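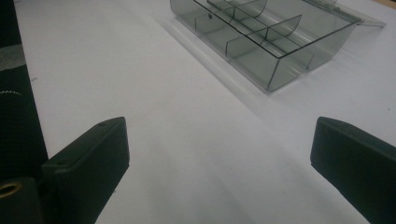
Compartment box with hinged lid, open.

Wakville Seed Exchange: Frequently Asked Questions
Last updated Apr 22, 2022

Who can use the exchange?
Any household with a Wakville mailing address. Registration is free and is done at the front desk or by mail. School gardens register once per school, not once per class.

How many packets can I take?
The limit is 5 packets per household per visit. Bean and pea packets count the same as small-seeded crops. Garlic, potato and other planting stock is handled on a separate list and does not count toward the limit.

What do you accept?
Open-pollinated vegetable, herb and annual flower seed, grown in the last two seasons. We do not accept F1 hybrids, treated seed, or anything on the state noxious weed list. Commercial packets are accepted if unopened and not past the sell-by year.

How dry does seed need to be?
Dry enough that a bean breaks when hit with a hammer and does not mash. Squash seed should snap when bent. Small seed is harder to judge by hand, so leave it spread on a plate for 2 weeks out of direct sun, with some air movement. Do not use an oven. Temperatures over 95 degrees F reduce germination in most vegetable crops.

What containers should I bring seed in?
Paper envelopes are preferred. Rigid plastic boxes with dividers are fine for carrying several varieties, provided each variety is also in its own envelope inside its compartment. Loose seed in open compartments is refused at the desk. Dividers in many of these boxes do not reach the lid, and fine seed such as lettuce or poppy will move from one section to the next when the box is tipped.

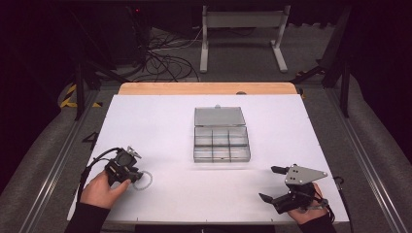

What has to be on the label?
Crop, variety name, year of harvest, and town where grown. Use pencil or a permanent marker. If the variety name is unknown, write "unknown" and a short description of the plant. Please do not guess. Entry 1593 in our catalog was listed for years as Nunari, a short-season flint corn, and proved on grow-out to be a dent type with a longer season. It has been withdrawn.

Is Sowah still available?
Yes, in limited quantity. Sowah is a pole bean with a tan seed and a flat green pod. It is released in May only, one packet per household. Growers who take it are asked to return at least 200 seeds in the fall.

How far apart do I plant two varieties of the same crop?
It depends on how the crop is pollinated.
Beans, peas, lettuce: 10 to 20 feet is adequate for home use.
Tomatoes: the same for most types. Potato-leaf types and currant tomatoes need more.
Peppers: 300 feet, or use a cage covered with row cover.
Squash, cucumber, melon: half a mile, or hand pollinate and tape the blossoms shut.
Corn: half a mile, or stagger planting so the tassels do not overlap.
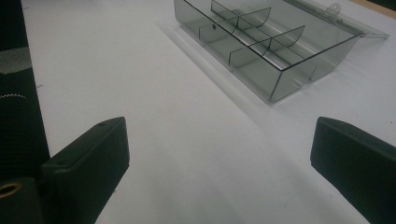 Do you test germination?
Each lot is tested once before it is packed, on damp paper towel at room temperature. Lots below the minimum for the crop are packed double or discarded. The result is printed on the back of the packet - it applies to the test date, not to the day you plant.

How should I store seed at home?
Cool, dark and dry. A sealed glass jar in a refrigerator works well if the seed is fully dry. Let the jar reach room temperature before you open it. Onion and parsnip seed should be replaced every year regardless of storage. Tomato seed often keeps five years or longer.

Can I clean seed at the exchange?
Yes. Screens and sorting tables may be used during open hours. Wipe down the surface between varieties and check the corners of the screens. A pale, matte surface is easiest for dark seed; bring a dark tray for white beans and squash.
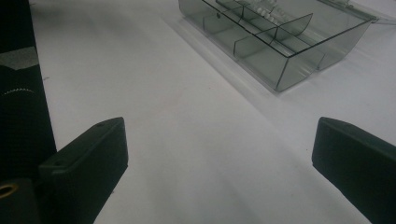
White tabletop with a matte finish.

Do you ship?
Only to registered households, and only packets under one ounce. Orders from Estusik and other towns outside the mailing area cannot be filled at this time - seed can still be donated from anywhere in the county.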